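Dish racks, trays and the shape of a small kitchen – my notes for the Merkberg talk
21 Feb 2019
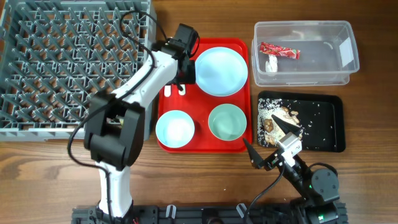

Slide 1: rack on the left, red tray with the dishes next to it.

Say hi, wait for the door to close. Ask who washed up by hand this morning. (At Thampi it was nearly the whole room, so leave time for hands!)

Start with the rack. It's empty on the slide and I want people to look at it empty, because that's how we buy them and we never think about it again. Slanted pegs, open grid underneath. Ask where a bowl goes in it. Plates are easy, they lean between the pegs and stay there. Bowls roll, or they sit face up and hold a puddle. Tell the story of my December soup bowls here, but keep it short – last time I went on for ages.

Then the tray. I love a tray. One blue plate, two small bowls, a couple of utensils, and you can pick up the lot and walk. In the Fadeck apartments the sink was 44 inches from the table and people still made four trips. We handed out trays and most folks used them for mail. Pause for the laugh, if there is one.

Point out that the tray is red and the plate is light blue. You can find the plate without your glasses on, which my mother would like me to mention.

Next bit is loading order. I do the plate first, at the back, then bowls tipped forward, then utensils last. Someone will say utensils first. Let them! We had a good argument over this at Prondwood and it ate up half the Q&A.

Costs, if asked: I keep a full set for 2 people under 60 dollars, rack and tray included. Don't get pulled into dishwashers.

Hand round the sample rack now, and remind the back row to pass it along. Water break. Next slide is the cupboard over the sink.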